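Home News Business Food & Drink Opinion Events
Search this site Enter keywords Go

Can a machine clear your lunch table yet? Havham cafe owners would like to know

December 18, 2019

Anyone who has ever carried a wobbly stack of soup bowls back to a kitchen will have some sympathy for the folks at Zuris, the small Havham company that has spent the better part of the year teaching machines to tidy up after the rest of us. It is slow going, they will cheerfully admit, and a table that a teenager could clear on a first shift still gives the software plenty to think about. 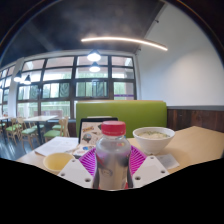

A gripper holds a red-capped bottle at a cafe table, with a laptop and a bowl of soup or porridge close by.

Bottles are the friendly part, being stiff and easy to get hold of. A full bowl is another matter (soup has a way of traveling), and so are paper slips, which lie so flat that picking one up can take several tries. In the company's latest round of 200 table-clearing runs, the machine finished 19 without any help at all.

Brumetti, which runs lunch spots on Espinoza Street, plans to try the system after closing time in January. Its wait staff, you may be glad to hear, are keeping their jobs and their aprons.

Contact us | Copyright 2019 | Back to top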